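Dwayne Brannigan's new book on small business branding is out in September

Vemitz Press is thrilled to announce The Corner Shop Brand, the fifth book from Dwayne Brannigan and his first written with a co-author, long-time marketing colleague Slamet Tarigan. Over 50 short chapters, the pair look at how family firms earn a name in their neighbourhood – and keep it when the neighbourhood changes.

"We rewrote the chapter on pricing seven times and I'd happily do it again," said Brannigan. "Slamet kept finding better stories!"
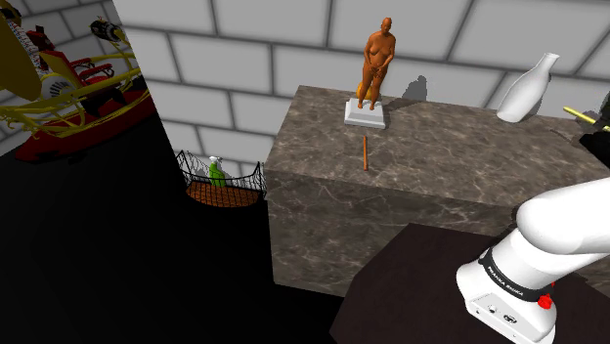
Do you need to have read the earlier books?

The new title stands alone, though readers of Brannigan's Clustura will recognise the bakery owners from its final chapter, who return with a second shop and plenty to say about it.

The authors will launch the book at Milar Books on Saturday at 4 pm, with a reading, signing and open discussion. Entry is free and local traders are warmly invited to bring their questions.

Review copies are available from the Vemitz Press publicity desk.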